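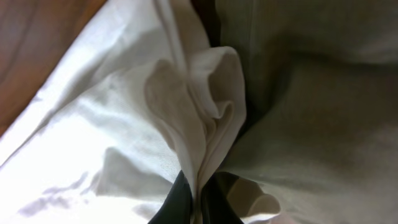

What size cloth do I want if I mostly fold on the kitchen table?

Get the medium. It covers enough of an ordinary table to be worth having and you can still reach both ends without walking round, and if you've got a really long table you can always lay two end to end (I do this at Christmas and it looks fine).

Right, hello, and welcome to the page for the Pilo plain white cloth, which is the thing I get asked for most and the thing I've somehow never written up properly. I've been selling household linens under the name Vutden for a good while now, and the Pilo was the second thing I ever put in the shop. I've changed the hem twice and the packaging more times than I'd like to admit, but the cloth itself has stayed much the same.

It's a plain woven cotton, white, no pattern, no piping, no clever border. I wanted something I could throw over the table, wrap bread in, cover a bowl with, or use as a clean place to put the washing when I'm sorting it. It's soft from the first wash and it creases — I'd rather say so up front. If you want something that drops out of the machine looking pressed, please have a look at the Fiva instead, which has some polyester in it and behaves itself much better. The Pilo is for people who don't mind a rumple, or who like ironing. I know a few of you do, because you write and tell me!

Sizes

Small, for bowls, bread and trays. Medium, for the table and for folding on. Large, which is properly big and takes up a fair bit of the airing cupboard, so do measure before you order. All three come in white only. I tried a cream one in November and sent the whole lot back, it looked like old custard.

Price is 17 pounds for the medium. The small is 9 pounds. The large is made to order, so drop me a line and I'll tell you what it comes to and how long the wait is.

Washing it

Wash it on its own or with other whites before you use it. I do mine at forty and hang it over a door. Don't use fabric softener, it makes the cotton slippery and it won't soak anything up afterwards. And keep it well away from anything dark or red in the machine, at least for the first few goes. White cotton will take up colour from absolutely anything, and I've had a very pink Pilo to prove it (it now lives in the car).

If you do iron, do it while the cloth's still a bit damp, working from the middle outwards. A dry Pilo fights back. I generally give mine a good pull instead, one end in each hand, then smooth it down flat on the table with my palms, and that gets rid of the worst of it.
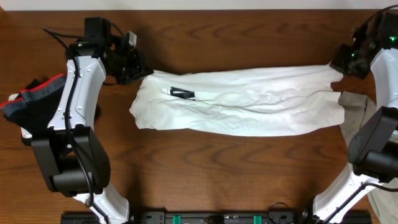 Folding is where people come unstuck with the bigger ones, so I'll say how I do it. Lay it out longways and get the long edges level with each other first. Bring one short end over to the other, then do the same again, and only then worry about the corners. If you start with the corners you end up chasing the creases up and down the table and swearing. For the drawer I fold once more into a fat square, and the small ones I just roll.

Wood is my favourite thing to fold on, by the way. The cloth slides a little, so you can straighten it without picking it up. Check for crumbs and wipe the table down first, and let it dry properly, or you'll be washing the cloth again.

A few odds and ends

The hem is double turned and sewn with cotton thread, so the edge shrinks along with the rest. Expect the whole thing to come up slightly smaller after the first wash. I cut them with a bit extra to allow for that.

There's a hanging loop on the small and the medium but not on the large. People ask me to add one and I keep meaning to. The weight of it wet would pull the stitching, I think, so it needs a stronger tape than the one I use now.

If you want napkins to go with it, the Mamani set is cut from the same cotton and washes the same way. They come folded flat with a paper band round them.

I've sold 2,372 of these in all sizes, and the current batch of mediums is nearly gone, with more on order. If the button says sold out, leave your email and I'll write when they land. Returns are fine as long as it hasn't been washed.

Page last updated February 14, 2021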